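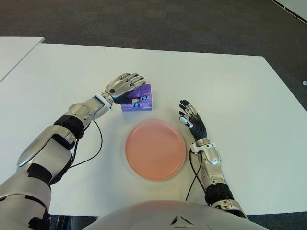 Left hand on the box, right hand open, plate in the middle.

Teleoperated demos: what should the idle hand be doing?

Posted by Biller, 22nd February

We are recording demonstrations by remote control on a two-armed humanoid. The task is to pick up the small purple box with the left hand and set it down on the pink plate. The right hand has no part in it, so I hold it open above the table while I work.

I have 193 recordings so far. When we play the trained policy back, the left arm does fairly well but the right one drifts in towards the plate, and in 19 test runs it knocked the box 7 times. Should I be parking the right arm somewhere, or is this a training problem?

Söderlund

Park it. Your operator's arm gets tired and sinks, and the robot learns the sinking along with everything else. We had the same thing in July. Pick one pose for the right arm, well clear of the plate, and start and finish every recording in it. If your software lets you lock one side, lock it and only drive the left.

I would throw out the old recordings where the right hand wanders a lot. You can find them by plotting the right wrist position - no need to watch them all.

Also check where the cables go when you move the arm to its new pose. Ours caught on the table edge once.

dridlow_lab

More data. We did 1432 and it sorted itself out.

Lenunstead

I don't agree that more data fixes it if every recording has the same drift. Locking the arm is fine for this task, but if you want both hands later on, record some of those now with the same starting pose. And vary where you put the plate. If it is always in the same spot the left hand will just learn the spot.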